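# Where to sit: notes for the Turkau talk

November 3, 2024. Running time 55 minutes if I behave. Water on the left, clicker on the right, glasses ON before slide 2.

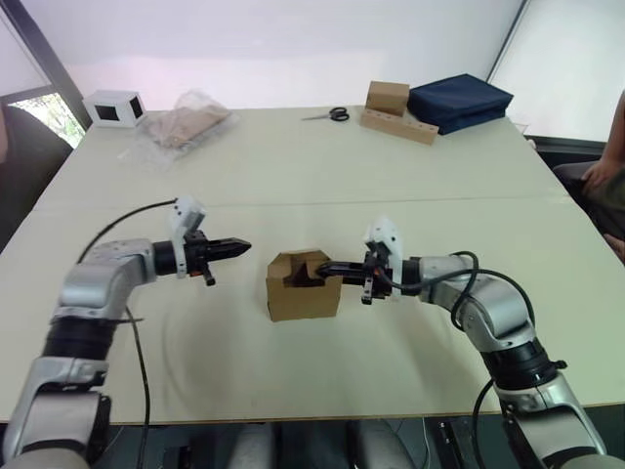 Open cold, no thank-yous. Ask the room who chose their own seat tonight. Most hands will go up. Ask who chose it on purpose. Fewer hands. Let that sit for a second, then go.

**Start**

I've spent a fair chunk of my working life helping organizations buy furniture for meetings they didn't want to have. Gruser hired me to fix a boardroom. The boardroom was fine. The trouble was that everyone sat in the same chair they'd sat in since the renovation, and two of those chairs were at war.

So tonight is about where people sit and what it does to them. It isn't a science talk. I've read the studies and will be waving at them from a distance. If you'd like footnotes, find me at the bar, where I'll be less certain and more interesting.

(Pause. If they laugh, carry on. If they don't, carry on faster.)

**The long table**

The long table is the shape we inherited from people who had servants. It has a head, and therefore a foot, and a large middle where you can pass an entire afternoon without being asked anything. I'm fond of the middle. I did some of my best grocery lists there.

Things to say about it:

- The person at the head talks more, even when they're the temp who got there early.
- People answer whoever is across from them. They don't answer the person beside them, because that means turning a whole neck.
- The corner seats are conspirators' seats. You can mutter in a corner. Every decent idea at Gruser came out of the corner nearest the radiator.

Gruser story goes here. Keep it short. We moved the chair of the meeting from the end to the middle of the long side. For two meetings everyone kept talking to the empty end. They were addressing a chair. At the third meeting someone put a plant on it, and the plant did quite well.

**The round table**

Everyone loves a round table in theory. Say this kindly, as there's always a round-table person in the third row.

At Leung they bought one for the staff room, a big one, because they wanted everybody equal. It seated 12. At that size you can't hear the person opposite without a raised voice, so equality was achieved mainly by shouting. Passing the milk was a relay event. Within a month there were four separate conversations going, which is to say they'd made four small tables at the price of a colossal one.

Point to land: the size matters more than the shape. Once people can't talk in an ordinary voice, the group splits, whatever the catalogue promised.

(Catalogue joke only if the earlier one worked. The joke: the model was called the Harmony. Don't explain it.)

**No table at all**

Slow down for this part, I always rush it.

Hutside was a neighbourhood drop-in with a circle of stacking chairs and nothing in the centre. The organizers had read that tables are barriers. They're right, tables are barriers. That's what people like about them. Take the table away and you've got a lot of adults wondering what to do with their knees.

Attendance was thin. Then a door arrived, an old solid one somebody was getting rid of, and it got put on trestles in the centre for want of anywhere else. People leaned on it. They put their cups down. They came back the week after. I'd love to claim the door as my intervention, and on the invoice I may have implied it.

Ask the room: where do your hands go when you're nervous? Take a couple of answers. Repeat them into the mic, the back never hears.

**Money bit**

They'll want a number. Hutside's door was free, the trestles were cheap. Gruser had set aside $2000 for new chairs and spent it, in the end, on a lunch. Everyone had to sit beside someone from another floor. There was grumbling. The lunch was excellent, so the grumbling was done with full mouths.

**Things to try at home**

Don't read these off the slide. They can read.

- Sit somewhere else. Just you, don't announce it. Watch who gets annoyed.
- If you run the meeting, stop sitting at the end. You'll hate it for a while.
- For a hard conversation, take two sides of a corner. Facing each other feels like an interview and side by side feels like a bus.
- Pull the spare chairs out of the room. An empty chair between two people is an opinion.
- At family dinners, do nothing. I tried swapping places one February and we still hear about it.

**If there's time**

Lecture halls, and why the back row fills first. Skip if past the 45 mark. Skip too if the back row looks touchy.

**Close**

Ask them to stand up and find a different seat for the questions. Half won't. Don't scold. Take the first question from somebody who moved.

Likely questions: standing desks (no opinion, sore feet), video calls (everyone's in the front row, that's why you're tired), and whether I rearrange furniture in other people's houses. Answer: only when they're in the kitchen.

Return the clicker to the front desk this time.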